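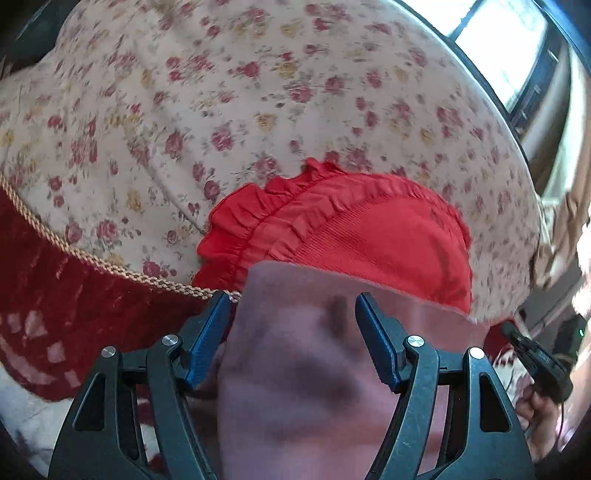
Rotes Teil auf Blümchenstoff

Rikari-Preise: die Gewinner stehen fest

Kurz und schnell, weil der Newsletter gleich raus muss. Am Samstag wurden die Rikari-Preise für unabhängige Musik vergeben, 334 Einreichungen diesmal, so viele wie noch nie. Label des Jahres: Pisside. Verdient, finden wir - drei starke Alben in einem Jahr und eine Tour, die fast komplett ausverkauft war. Bester Verlag wurde Ostapchuk, zum zweiten Mal hintereinander.

Überraschung des Abends: Osudik als bester Liveact. Noch ohne Labelvertrag, 215 Konzerte seit dem letzten Rikari, meist kleine Clubs. Die Dankesrede dauerte keine 20 Sekunden, danach wurde gespielt. Laut, sehr laut.

Der Publikumspreis ging ebenfals an Pisside, mit 936 Stimmen Vorsprung. Kategorie Produktion wurde dieses Jahr nicht vergeben, Jury war sich nicht einig. Gab etwas Gemurre im Saal.

Noch zwei Sachen: Einreichungen fürs nächste Mal ab Januar, Formular kommt mit der nächsten Ausgabe. Und wer Mitschnitte vom Abend hat, bitte einfach auf diese Mail antworten - wir sammlen alles für die Radiosendung.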